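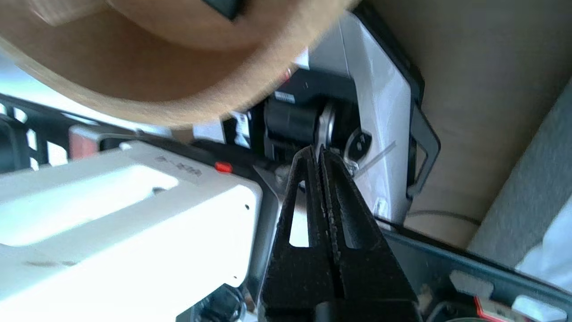
Can you put together the Prureck two-finger gripper kit at home with ordinary tools?
A set of small hex keys, a decent screwdriver and a free weekend will get you through it, provided you already have an arm to bolt it to and a computer you don't mind leaving on the kitchen table.

I paid $300 for mine, which made me swallow a little, and I have now lived with it long enough to have opinions. I should say up front that I'm not an engineer. I repair old radios, I've built a couple of kit robots over the years (one of which still follows a line of tape very nicely, thank you), and I share a workshop with Dae-han Ki, who has a lot more patience for wiring than I do and who did most of the crimping while I read the manual out loud.

About that manual. It's 31 pages, and the first half is lovely: big clear drawings, every screw shown at its real size so you can lay it on the paper and check. Then you get to the chapter on the motor and it's as if somebody else took over. The drawings shrink, the screw sizes disappear, and there is a step that tells you to "align as before" when there hasn't been any before. We lost most of an evening there. Aldana Gaete, who had built the same kit a few months ahead of us, finally told us over the phone to turn the whole gear carrier around, and in it went with a very satisfying click.

The fingers are the part I like best. They're matte black, slim, and taper to a narrow tip, with a long open slot through the sides and fine serrations along the gripping edges. I had been worried that anything with two fingers would be hopeless around small mechanisms, but you can bring these in close to a roller or right up underneath a pulley wheel, and that's just the kind of poking about I wanted it for. They do show the dust terribly. I keep an old paintbrush next to the arm and give them a once-over whenever I walk past, the way some people straighten picture frames.

Grip is good on anything firm. Plastic clips, pen caps, the little knobs on my radios, all fine. Thin film and slippery plastic strips are another story, and I never got it to pick a sheet of paper off a flat bench without a lot of swearing. Zineb Kamel suggested slipping a bit of rubber tubing over each tip, and that helped with the paper but spoiled it for narrow gaps, so now the tubing comes on and off depending on the job. I'd gladly have paid a few dollars more for a second set of tips in the box!

The wrist camera mount deserves a kind word too. It's a simple bracket, and the camera ends up looking straight along the fingers, so you always know where the tips are. What you lose is anything tall and near. If there's something big standing close to the camera it fills the top of your view with a soft blur and you find yourself steering by what's left. My advice is to clear more space than you think you need before you start moving, and to set your lamp to one side, as white plastic under a bright light washes out badly.

The software is called Satthorpe and it's plain but friendly. You get a slider for opening, another for force, and a big stop button that I have used more often than I'd like to admit. Setup asks for 15 minutes and took me most of a morning, mainly thanks to a driver it wanted and didn't mention. After that it has behaved. It remembers up to 2 saved grips, and that's stingy. I'd love a dozen.

Noise is low enough that I can run it after dinner with the radio on. The cable could be longer, and the connector at the gripper end is stiff enough that I now leave it plugged in for good.

Would I buy it again? I think I would, with the tubing and a long cable in the same order. If you want something that works straight out of the box, the Aerts gripper comes assembled and Ákos Győri swears by his, though he grumbles about its chunky fingers whenever he's working somewhere tight. If you like an evening with small screws and good company, get the Prureck, and turn that gear carrier around before you fasten anything down.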